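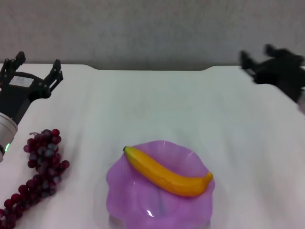 How to Clean and Check a Tabletop Before You Decide It's Ruined

By Nektarios Andreadis
Updated September 5, 2024

Every product aisle wants you to believe that a table needs its own spray, its own cloth and its own protective something on top. I've been through a fair number of those bottles and I'm not convinced by many of them. Most dull tops I get asked to look at have one problem, and it's a layer of old cleaner.

The routine below works on plain painted, melamine and laminate tops. Patterned and stone-look tops need a bit more patience when you check them, and there's a section for that further down. Real marble, limestone and oiled wood are a different job. If you don't know what you own, look at the underside or a cut edge before you put anything on it.

What you need

Two microfiber cloths, one kept dry
A bowl of warm water
Plain dish soap
A plastic scraper, or an old store card
A flashlight
Baking soda, maybe

You'll notice there's no polish on the list. I tried the Gurkatent surface restorer in May on half of my own worktable and left the other half with soap and water. A week later I couldn't say which half was which, and neither could my wife. Perhaps it does something on a surface in worse shape than mine. I wouldn't pay for it again.

Step 1. Clear the whole top

All of it. Pushing things to one end and cleaning the other leaves a tide line in the middle, and you'll end up scrubbing that line later thinking it's a stain.

Step 2. Take off the dry stuff

Wipe with a dry cloth from the back edge toward you. If your table has a curved or cut-out edge, run the cloth along it separately with one finger behind it. Straight strokes skip the curve and grit collects there. Anything stuck on gets the plastic scraper, held nearly flat. No metal blades, whatever the video told you.

Step 3. Wash with very little soap

A few drops in the bowl, no more. Wring the cloth until it stops dripping. People use far too much, then rinse badly, and what's left behind dries into a gray film that grabs every fingerprint. Go over the top once with the soapy cloth and twice with clean water.

Step 4. Dry it right away

Don't let it air dry. Hard water leaves spots, and on a plain white top they look like damage.

Step 5. Look at it from low down

Turn off the overhead light, lay the flashlight almost flat on the table and look across the surface. Scratches catch the light. Film looks like haze and smears when you drag a fingertip through it. Shadows move when you move the flashlight, and I've known people to scrub at a shadow. White tops are terrible for this, they pick up a tint from whatever lamp is on.

Step 6. Treat only what's left

Mix baking soda with enough water to make a paste, put it on the mark, wait 20 minutes and wipe it off with a wet cloth. Don't rub. Try it first somewhere that won't show, especially on anything glossy. If the mark is the same after two tries, it's probably in the surface, and a third try will only dull the spot around it.

Checking a stone-look top

Mottled finishes hide dirt very well, and that's half the reason they sell. The trouble comes when you try to work out what's a stain and what's pattern. Darker blotches and thin pale veins belong there on a lot of these tops, so color alone tells you next to nothing. Use your fingertips. Go slowly, eyes closed if it helps, and stop wherever the surface drags or feels raised.

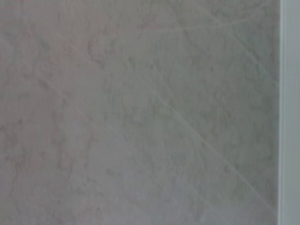
What about sanding?

On a laminate or melamine top, no. The printed layer is thin and you'll be through it before you've changed your mind. Stavros Karagiannis, who refinished my desk years ago, will sand a painted top with 400 grit, by hand, and then he repaints the whole thing. He doesn't do spot repairs on white because the patch always shows. I argued with him about it, did one myself, and the patch shows.

Protective coatings

Heinonen makes a wipe-on coating that's supposed to last for 1,000 cleanings. I have no idea how anyone would check that at home. Grenance sells something similar in a smaller bottle. Both made my test board slippery for a couple of days, and after that I saw no difference. A coaster costs less.

How often?

A dry wipe whenever you think of it, a wash once a week if you eat or work there. The low-light check is worth doing twice a year, or before you sell the table.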